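In Praise of Plain Cloth

I have been in love with plain cloth for most of my adult life, and I would like more people to join me! I don't mean silk or anything with a pattern. I mean twill, canvas, ticking, the stuff that gets thrown over tables and made into aprons and then forgotten for twenty years.

My first real lesson came from Svenja Hamann, who ran the remnant counter at Sandetti when I was a student in Wudirton. She made me close my eyes and run a thumbnail across the weave until I could feel the diagonal. I bought 4 yards that Monday and I still have most of it (the rest became a very ugly bag, which I also still have).

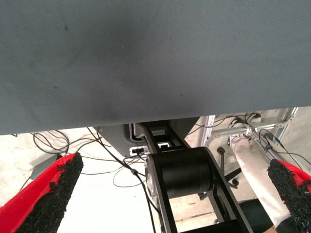

And the price! A good heavy cotton costs less than a restaurant lunch, and it will take any treatment you give it. Wash it 50 times and it gets softer. Spill tea on it, patch it, cut it down into napkins. I think we have been taught to see a smudge as the end of a cloth's life, and I'd argue it's closer to the start. A tablecloth with marks on it is one you can finally relax around.

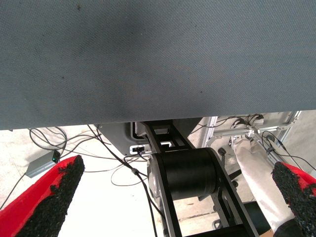 Gray, cloth-like surface with a fine woven texture and a few dark specks.

My friend Negin Mahmoudi disagrees with me about all of this. She irons. She owns a linen press, and her guest towels look as if they came out of a museum drawer. I admire it, I really do, but I notice that her guests dry their hands on their jeans.

So buy the dull bolt at the back of the store. Leave it unhemmed for a while if you can't decide what it wants to be. Mine sat on a chair from April until the first snow, and I was happy every time I walked past it.

412 shares | 2 comments
Print this article | E-mail to a friend
Contact us | Back to top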